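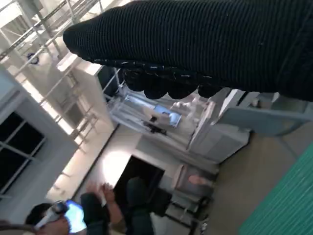 Teleop corner: bread week at Dakis

Quick one from the Dakis bench, Berwyn Bellis typing this between sessions so excuse the spelling. June is pick-and-place month and we finally moved off foam blocks and onto buns. Pink bowl, green cutting mat, two hands, done. Sounds easy. Isn't, the first afternoon was mostly me squeezing air.

Where we are: 266 episodes saved, 89 of them thrown out on review. Mostly operator stuff - hands drifting up, long pauses while someone asks a question, thumb tracking going wierd. The Zamfir team wants the rejects too so please don't delete them, just move them to the other folder.

Notes for anyone taking a slot:

1. Both buns start in the bowl, side by side. Left hand does the work, right hand waits by the edge of the mat. Open the left hand wide before you come down or you'll catch the rim.

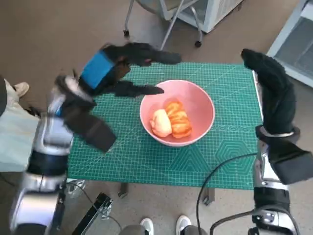

2. Close slow. Stop as soon as the bread gives a little. Then lift straight up, clear of the rim, and only then go sideways. If you drag it over the edge the policy learns to drag it over the edge, ask me how I know.

3. Right hand stays up and still. Don't scratch your nose. It copies that.

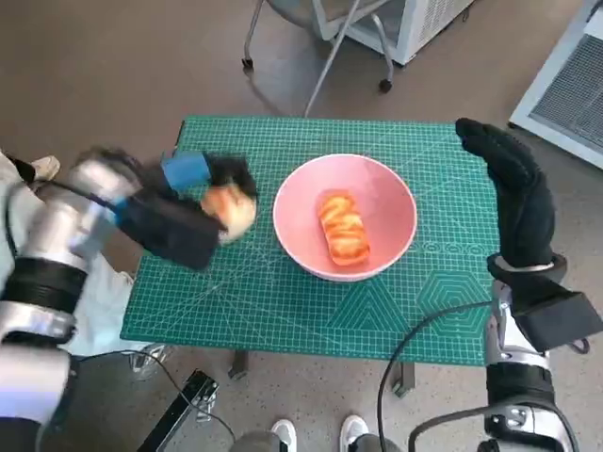
Left hand with a bun, one still in the bowl.

Other bits. Deltero sent new glove covers, better grip on glazed stuff, they do shed a bit. Wipe down after every 11 runs. The Nivodton retargeting update is in and the fingers lag less, though the thumb still wants a recalibration each time you put the headset back on. Takes a minute - just do it.

Slots are 6 per day till the end of the month, sign up on the usual sheet. Next up after bread is probably lids, or cups, depends who shouts loudest.

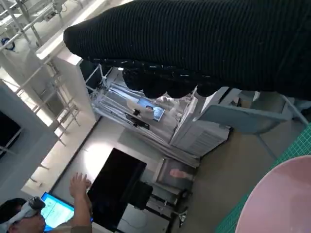

Do I need to have driven a robot before to take a slot?
Any steady pair of hands will do. You get a practice block first, none of it is recorded, and someone who's done it before sits with you till your grasps look clean.

Questions to me at the bench, mornings are best. - Berwyn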